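Kedley Refill Pilot: progress report to the Mondell Fund
Prepared by Stamatia Panagiotou, Sat 6 July

You asked for a frank account of how the refill shelf is doing, so I will start with the part I like least. Sales of loose dish soap and laundry liquid rose in May, and the store has been calling that a success. I am not ready to. The same month had a price cut on both, and we have no way to tell people who came for the refills from people who came for the discount.

The grant paid for 200 starter bottles. All of them have been handed out. How many have come back for a second fill is a question the Wodby register software was supposed to answer, and it can't, because cashiers ring up first fills and repeat fills with the same key. Dwayne Bellamy has asked for a separate key. Wodby has promised one twice.

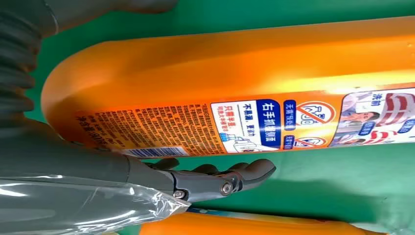

Packaging weight is the other number I would treat with care. The supplier, Tsolakis, says its bulk drums save plastic compared with single bottles. That may be so, but the figure leaves out the drum liners, which are thrown away after each use – and it assumes every drum is emptied to the bottom. Ours are not. The tap sits too high, and what is left goes down the drain or gets scooped out by hand.

Spending is on plan except for cleaning. We budgeted for 2 hours a week and are paying for 3. Spills under the taps account for most of the extra time, and the drip trays we bought in the spring are too shallow to help much.

Customer comments have been kind, though they come from people who stopped to fill in a card, and those people tend to like the idea already. One shopper wrote that she still buys a regular bottle when she is in a hurry. I suspect she speaks for plenty of others.

Before the next payment is released, I would like the register fixed, the liners weighed, and the price held steady for 2 full months. Dwayne would prefer to add shampoo now. I have told him I would wait.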